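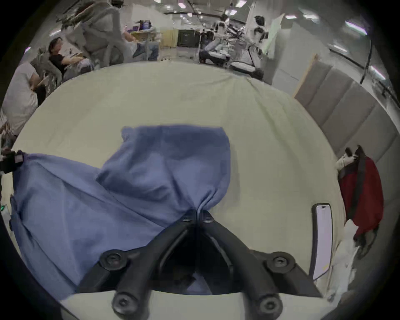 Folds in a blue cloth spread outward from the point where it is gripped.

The Set of a Crease
Why fabric remembers how it was handled, and what a commercial laundry can do about it

Wrinkling is a mechanical failure of a mild sort. A woven fabric is bent past the point where its fibers can spring back, the fibers settle into the new shape, and the bend stays. For a household the cost is a few minutes at the ironing board. For a plant that washes table linen by the truckload, it is one of the largest items in the energy budget.

The Amaral laundry in Golville handles over 1,100 tablecloths on a busy day, most of them rented to restaurants and event halls. Every piece passes through a washer, a press, a conditioning tumbler and a flatwork ironer. Only the first of those steps exists to clean anything. The rest remove water and control creases, and the way the first part of that job is done determines how hard the second part will be.

What happens in the fiber

Cotton is mostly cellulose, a long chain molecule carrying many hydroxyl groups. Neighboring chains hold on to one another through hydrogen bonds. In the well-ordered regions of the fiber the bonds are dense and water has little effect on them. In the less ordered regions the chains are farther apart and water gets in easily.

When a cotton fiber is bent, the outside of the curve is stretched and the inside is compressed. Chains in the loose regions slide a short distance past each other. Bonds break at the old positions and new ones form at the current positions. When the load comes off, the new bonds resist the return. The fiber recovers part of the way and stops.

Water makes the sliding easier. It competes for the same bonding sites and acts as a plasticizer, which is why a damp cloth takes a crease under loads that would leave a dry one nearly flat. It also explains how an iron works. Steam loosens the chains, the soleplate holds them flat, and the heat drives the water off while the cloth is still under pressure. The bonds then form again in the flat position. An iron applied to bone-dry cotton does much less, and plant operators who overdry their linen before ironing learn this from the reject bin.

Polyester follows a different route to the same result. It takes up very little water, so moisture matters less and temperature matters more. Below its glass transition the fiber is stiff and elastic and recovers well. Above it the chains can move, and any fold present during cooling is fixed. A polyester tablecloth that comes out of the dryer hot and is dropped into a deep cart can pick up creases at the bottom of the pile that no amount of hanging will remove.

Linen is stiffer than cotton and creases more sharply. Wool recovers better than either, helped by the crimp of the fiber and the coiled structure of its protein.

Yarn, weave and friction

The fiber accounts for only part of the behavior. Yarns in a woven cloth cross over and under one another and are held in place by friction at each crossing. Bend the cloth and the yarns must shift slightly. In an open weave they have space to shift and can move back afterward. In a tight plain weave they cannot, so more of the strain goes into the fibers.

Twist in the yarn has a similar effect. Highly twisted yarn is compact and its fibers are locked together, so each one is forced to bend with the whole. Loosely twisted yarn lets individual fibers slip. Knits recover well for a related reason: the loops change shape before the yarn itself is bent very far.

Friction also explains why the same cloth can give different results from one week to the next. Fabric softener lowers the friction between yarns and improves recovery, within limits. Residual detergent and hard-water deposits raise it. Starch, still requested by some restaurants, bonds the yarns to each other and makes the cloth stiff. Starched linen resists light bending, but once it does fold the crease is sharp.

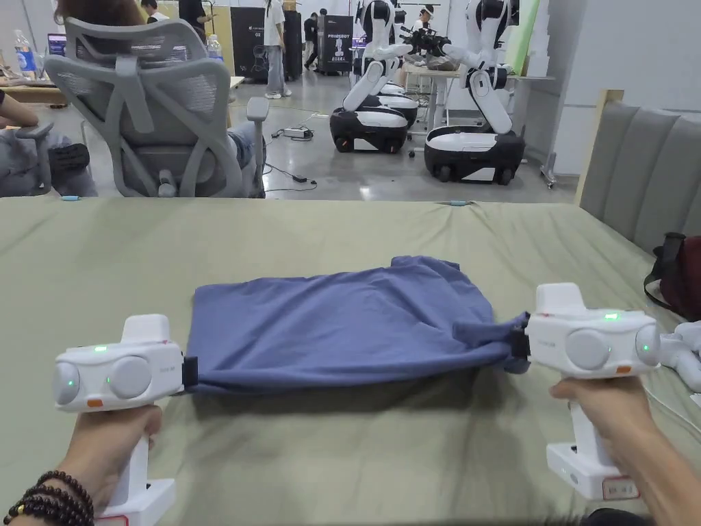

Crease severity depends on radius as much as on force. A fabric rolled around a broad tube is barely strained, while the same fabric folded flat and pressed has a bend radius close to its own thickness. Twisting is worse than folding in one respect, in that it bends the yarns in several directions at once and presses neighboring layers together. The blue piece on the green table is stretched out lengthwise, with its right end twisted into a narrow bunch, and a bunch of that shape combines small radii with pressure from all sides. Pulling lengthwise on cloth in such a state straightens the middle and does little for the ends, where the tension only tightens the twist.

Laundry engineers have an equivalent problem in the tunnel washer and the press. The press squeezes a load of wet linen into a dense disk, called a cake, and the fabric inside it is folded at random under considerable pressure while saturated. Conditions for setting a crease in cotton could hardly be better. Higher pressure takes out more water and saves gas in the dryer, but it also leaves sharper creases that need more time on the ironer.

The Golville trial

Amaral ran a comparison last November at its Golville plant, using its own white cotton-rich tablecloths. One group of loads went through the press at the normal setting. A second group was pressed at a reduced setting and given a longer conditioning tumble. Inspectors graded the finished cloths against a set of reference panels under angled light, without being told which group each cloth had come from.

The reduced setting cut the share of cloths sent back for a second pass by 13 percent. Dryer fuel use rose. Whether the exchange made sense depended on the price of gas and the cost of rework labor, and the plant settled on the lower pressure for large tablecloths only. Napkins went back to the normal setting, as their small size lets the ironer deal with almost any crease in one pass.

A second finding concerned waiting time. Cakes left on the conveyor for more than 20 minutes graded worse than cakes that were broken up at once. The effect is known in the trade and is consistent with slow relaxation in the fiber: the longer a wet fold is held, the more of its stress is lost, and the less force remains to open it. The plant has since changed the shift pattern at the tumblers so that the line does not stand loaded over the lunch break.

Finishes and their price

Chemical finishing attacks the problem at the bond level. The usual treatment applies a resin that forms covalent crosslinks between cellulose chains. These links survive water, and they pull the chains back toward their original positions after bending. The treated cloth dries smoother and needs less ironing.

The penalty is strength. Crosslinked cellulose cannot redistribute load as freely, so tear strength and abrasion resistance fall. Many of the older resins also release small quantities of formaldehyde, and mills have moved toward low-release versions and toward polycarboxylic acids that contain none. The acids have their own drawbacks, among them cost and a tendency to yellow white goods during curing.

Zarero, a finish applied at a mill in Fekosville, belongs to the acid family. It is cured at a lower temperature than most, and the mill offers it in 4 concentrations. Amaral has tested the two lightest on rental napkins. Crease recovery improved with both. Hem wear appeared earlier with the stronger of the two, chiefly at the corners, where the cloth is thickest and rubs hardest against the drum.

Measuring recovery

The standard bench test is simple. A small strip is folded under a fixed weight for a fixed time, the weight is removed, and the angle to which the strip opens is read after a rest period. A strip that opens completely would read 180 degrees. Warp and weft are tested separately and the results are usually added together.

The test is repeatable, and mills quote it on data sheets. Its weakness is that it measures one clean fold in one direction at controlled humidity. Appearance tests, in which a full-size specimen is wrinkled in a cylinder or laundered and then compared with molded replicas, come closer to use and vary more from one grader to the next. Rental laundries tend to specify both.

For incoming stock, the Golville plant now adds a wet version of the fold test, run on strips taken from cloths that have already been through several wash cycles. Lots that pass dry and fail wet are assigned to the napkin line.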